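Schmuckkasten Gurkero, dunkelgrün

Startseite > Aufbewahrung > Schmuck > Schmuckkästen

Der Gurkero ist ein Schmuckkasten mit aufklappbarem Deckel für Ringe, Ketten und Armbänder. Außen ist er dunkelgrün bezogen, innen cremefarben ausgekleidet. Er gehört zur Serie Villalba und wird fertig montiert geliefert. Den Entwurf hat Joaquín Olivares für uns gezeichnet.

Aufteilung

Der untere Teil hat drei Bereiche. Links liegt das Ringfach mit gepolsterten Rollen, zwischen die die Ringe gesteckt werden. Rechts hinten befindet sich ein größeres, rechteckiges Fach ohne Unterteilung, rechts vorne ein kleineres. Ein schmaler Steg zwischen den beiden rechten Fächern trägt eine kurze Reihe kleiner Haken.

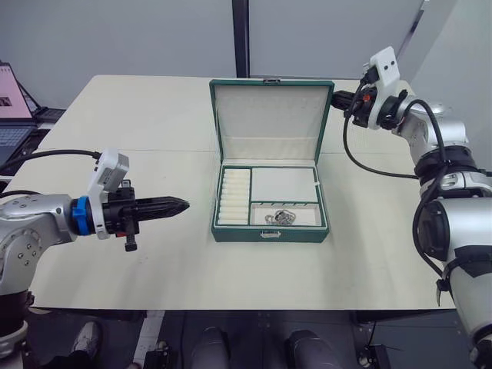

Ketten mit feinen Gliedern verknoten sich leicht, wenn mehrere zusammen in einem Fach liegen. Dafür gibt es im Deckel eine weitere Hakenreihe, nahe der Oberkante. Kette einhängen, Verschluss nach oben, den Rest am Polster herunterhängen lassen. Längere Ketten bitte doppelt legen, sonst geraten sie beim Schließen zwischen Deckel und Rand. Für Armbänder und einzelne Ketten, die oft getragen werden, ist das kleine Fach vorne gedacht.

Die Ringrollen sind für Ringe mit schmaler bis mittlerer Schiene ausgelegt. Sehr breite Ringe oder solche mit hoher Fassung legen Sie besser in das große Fach. Ohrstecker halten ebenfalls zwischen den Rollen, wenn der Verschluss aufgesteckt bleibt.

Verschluss und Deckel

Geschlossen wird der Kasten vorne mit einem kleinen Metallverschluss. Er ist nicht abschließbar. Der Deckel bleibt aufrecht stehen, wenn man ihn ganz öffnet. Stellen Sie den Kasten nicht direkt an die Wand, der Deckel braucht hinten etwas Platz.
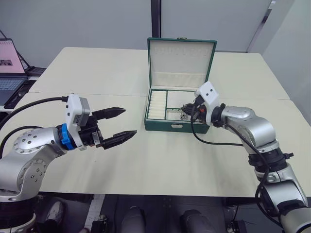
Die Kanten sind mit hellem Garn abgesteppt. Kleine Unregelmäßigkeiten in der Naht kommen vor und sind kein Reklamationsgrund. Löst sich ein Faden, bitte nicht ziehen, sondern knapp abschneiden.

Pflege

Außen mit einem leicht angefeuchteten Tuch abwischen und gleich nachtrocknen. Innen nur mit einer weichen Bürste oder dem Staubsauger auf kleiner Stufe. Keine Lösungsmittel, keine Möbelpolitur. Silber läuft auch im geschlossenen Kasten an. Anlaufschutzstreifen können in das große Fach gelegt werden, wir führen sie unter dem Namen Zasturis im Päckchen zu 15 Stück. Schmuck nach dem Reinigen vollständig trocknen lassen, bevor er zurückgelegt wird, die helle Auskleidung nimmt Flecken an.

Angaben

Modell: Gurkero
Serie: Villalba
Farbe außen: dunkelgrün
Farbe innen: creme
Artikelnummer: 56-22
Gewährleistung: 2 Jahre
Preis: 56 Euro inkl. MwSt., zzgl. Versand

Lieferung

Der Kasten wird im Karton mit Einlage verschickt. Schmuck und Dekoration gehören nicht zum Lieferumfang. Ersatzrollen für das Ringfach sind ab September einzeln erhältlich, bis dahin auf Anfrage. Für Läden und Werkstätten gibt es den Gurkero auch im Gebinde, Preise nennt der Vertrieb.

Hersteller: Geron
Stand der Angaben: 20. Januar 2026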